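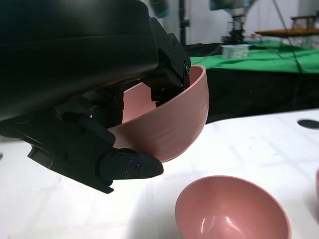

The Breltov hand came to our robotics club at Skikcombe in December, and we have had it on the arm for most of the evenings since then. I bought it for the pick-and-stack task, which is the part of the competition we usually lose marks on. The fingers are jointed and held together with small screws, so a student can take one apart at the bench. For the pink bowls we have settled on one finger over the rim and another supporting the base from underneath. Our old two-jaw gripper only ever pinched the rim, and the bowls swung.

**Setting up.** Tomás Noonan had it mounted and moving in one evening. The manual is poor. The wiring page is for an earlier version and the section on finger limits is two lines long.

**In use.** We ran 200 grasps before changing any settings and dropped 25. Most of the drops were at the start of the lift. Slowing the close helped, though it costs time in a timed round. Anything thin and flat is still a problem.

**Wear.** Check the finger screws every session. Two came loose in the first month and we now keep spares in a Bundotent tub.

**Price.** We paid 600 for the hand, against 1,000 for the Foley, which I tried at another club and found quicker but harder to repair.

I would buy it again for students of 14 and up. Younger groups should stay with a simple gripper.

Cormac Mac Suibhne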